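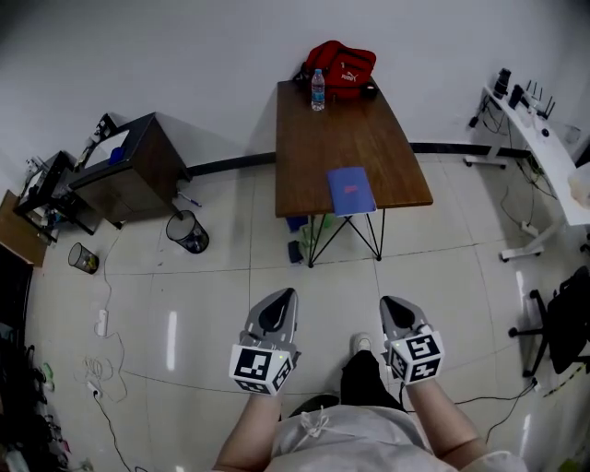
The Rivness Community Hall will close to the public in December so that its ground floor can be resurfaced. The board of the Maillard Trust approved the work this spring after reviewing a survey of the building, which found worn joints and uneven footing near the east entrance. The survey did not recommend carpet or timber. The Trust has accepted that advice, and the hall will have white floor tile of the general kind seen in the photograph, with a textured finish at the doors. Tables with metal frames, like the one shown, will need felt pads before they are moved back in.

The project covers 651 square yards and will be carried out by Drorard, which also completed the Doltum Street library. Work is expected to take roughly 90 days. Five regular groups will be affected, and each has received a letter listing the rooms available to it at the annex. Evening classes will keep their present hours.

Members who store equipment in the hall lockers — there are 119 in use — are asked to empty them before the closing date. Items left behind will be boxed and held at the annex front desk.

Questions about room bookings should be sent in writing to Ginette Caron, Facilities Manager. Deposits already paid for December events will be returned in full or moved to a later date, as the member prefers.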